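Benness Lounge, Room 548
Walk-through checklist and my comments
May 11, 2023

Hi all! I took over the lounge walk-through from the September round, so I'm using the same sheet with my own notes typed under each line. OK means leave it alone, FIX means it needs somebody with tools, and WATCH means I'll look again next time.

1. Floor clear, no lifted boards: OK
I shuffled the whole length in socks (best way to find a raised edge, try it) and didn't snag once. The wood planks look great for how much chair dragging goes on in there.

2. Walls and corners: WATCH
Still in love with the teal. There's a scrape near the door that was on the last sheet too, and it doesn't seem any longer to me. Touch-up paint is on the Donero order.
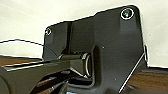

3. Sofa: OK
Long gray bench, no rips that I could find, and I pushed down on every section. I stuck my arm behind the cushions up to the elbow and got a pen and a lot of crumbs. Vacuum it, please!

4. Side tables: OK, with one grumble
Give each one a good wobble from the short end. The wood-topped ones on dark metal legs passed. The white one rocked a little until I turned its foot pad, and now it's fine. My grumble is that people keep leaving stuff on them overnight.

5. Air hockey table, frame and legs: FIX
One leg bolt turned with my fingers, so I snugged it up by hand and wrote it down for a proper wrench. Frame corners are solid and I didn't pick up any splinters running a rag along the yellow wood. Also, friends, the playing surface is becoming a shelf. A green bowl, packages, orange things, red and black things, all over the far two thirds of it! Stuff piled on there blocks the air holes and scratches the top, and I'd love to get it cleared before anyone plays. 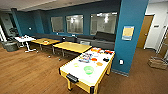 Can we leave the blower plugged in between games?
Please switch it off and pull the plug when you're done. The Kinero guide we keep in the drawer wants the blower checked every 1,000 hours, and it can't get any rest if it's humming all weekend.

6. Cords and outlets: OK
Pressed the test button on the outlet by the door and it tripped the way it should. The air hockey cord has a new cover strip, taped at both ends. Keep an eye on the tape. It peeled off last time in a big sticky curl and I'm the one who found it with my shoe.
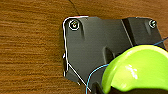
7. Wood tabletops, edges and finish: WATCH
Run your palm along each edge, slowly. One spot by the long side feels rough and I gave it a light sanding, then wiped it down. Cup rings aren't a safety thing but I'm noting them anyway!

8. Bowls and loose things: OK

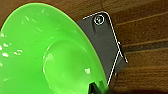 Loose bowls get checked for chips and cracks, and anything with a sharp rim goes straight in the trash. I like plain shapes for the shared stuff, as they wipe out in one go. The lime-green one is shiny plastic with a smooth inside wall, so a sponge gets all the way down to the flat bottom with no grooves to dig at. Wash it with dish soap, and put it back in the cupboard when you're through (not on the hockey table, I beg you).

9. Exit path: OK
Walked it with the lights off and my phone in my pocket. The exit sign is lit and the door swings all the way open.

Still open: leg bolt, touch-up paint, clearing the air hockey table. Wrench is in the second drawer under the mugs.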